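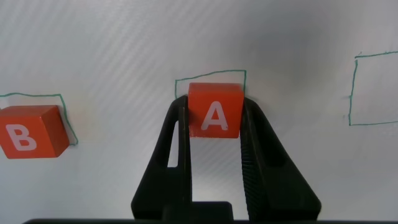

Haziq Wibisono wrote on 20/01/2020:
> Hi all. My doctor has put me on a tablet for reflux and told me to take it before breakfast, but the pharmacist's label says "with food." I've been on it a while now and I still wake up at night with that sour burning in my throat. Is anyone else on the list sleeping propped up? I tried three pillows and all I got was a stiff neck. Also, has anyone given up coffee completely and did it make any difference? I don't want to give it up if I don't have to.
>
> Haziq

Hi Haziq, and hello everybody else,

I've been meaning to write to the list for ages and your message finally got me to do it, so thank you for that!

First the pillows, because I did exactly the same thing. Three pillows bend you in the middle, and for me that made the burning worse, plus the neck. What helped in the end was raising the whole head of the bed. My brother-in-law cut two blocks of wood for the legs and we lifted it 15 centimeters. The first few nights I slid down toward the footboard like a sack of rice and my husband complained that his feet were hanging off the end, but we got used to it. If you can't raise the bed (we have friends with one of those heavy storage beds, no chance), a foam wedge does the same sort of job. Get one that goes down to your waist. The short ones are just another pillow with a fancy price.

The other thing is sleeping on your left side. Maksym Fedoruk posted about this back in March and I rolled my eyes a bit, but I tried it and I do wake up less. I can't say more than that. I'm a restless sleeper, so goodness knows which side I'm on by morning.

About the tablets — please call the pharmacy and ask them to check the label against what your doctor wrote. There are different kinds of reflux medicine and they aren't all taken the same way. Mine is one of the ones you take half an hour before breakfast, and I had been swallowing it with my toast for months, feeling sorry for myself. When I moved it to first thing, before the kettle even goes on, it got noticeably better inside a couple of weeks. But yours could be a different sort, so ask. And if you're still waking up at night after all this time, your doctor ought to hear about that as well. Don't do what I did and wait for the next checkup to come round.

Coffee. Oh dear. I gave it up completely for 20 days and was horrible to live with, and my reflux was the same as before. Then I stopped having anything to eat after dinner, and THAT was the big one for me. We used to eat late and then I'd pick at things in front of the TV until bed. Now we eat early and I leave at least three hours before lying down, and I have my one cup in the morning and it does me no harm at all. Arif Rahman says it's the opposite for him, he can eat what he likes in the evening but one small black coffee and he's in misery until the next day. So I'd try one thing at a time and keep a little notebook. If you change everything in the same week you'll never know which bit worked.

My notebook says these are bad for me: tomato sauce, raw onion (cooked is fine, don't ask me why), peppermint tea, fried fish, and anything fizzy. The peppermint was a shock. I'd been drinking it every night to "settle" my stomach! Chocolate is on the list with a question mark next to it and it's going to stay a question mark.

Portion size matters too, at least for me. I bought smaller plates. I felt silly doing it, but I get up from the table comfortable now and before I used to have to undo a button.

Somebody asked last time about the Lelov wedge and whether it's worth the money. I have the Fandura one, so I can't compare. The Fandura cover comes off for washing but the zipper is on the side where your arm goes, and it scratches. I turned mine around and now the label is at the top, and that's fine. It's firm. Very firm for the first month. Puspita Lumbantobing has the Lelov, I think? Puspita, if you're reading, do tell us how it's holding up.

One serious bit and then I'll stop. If food starts sticking on the way down, or you're losing weight without trying, or you bring up blood or anything that looks like coffee grounds, or your stools go black, don't write to a mailing list about it, get seen right away. The same goes for chest pain, especially if it spreads to your arm or jaw or you're short of breath. Call an ambulance for that one and don't sit there wondering if it's heartburn. My uncle sat there wondering. He's all right now, but it was a near thing.

Are you coming to the meetup at the Tritdale library, Haziq? It's upstairs in the small room this time, and the elevator is working again. Tarun Rathore is bringing the recipe folder and I've promised a tray of the baked oat squares. They have no citrus and hardly any fat in them, and the whole tray took 450 grams of oats, so somebody had better come and eat them. Parking behind the building is free for the first hour but do put the ticket in the window — I got caught.

Oh, and before I forget, could whoever borrowed my Purba cookbook please bring it back? The one with the soup chapter and the broken spine. I don't mind that it's been gone so long, I only want the barley soup page.

Let us know what the pharmacist says.

Warmly,
Dewi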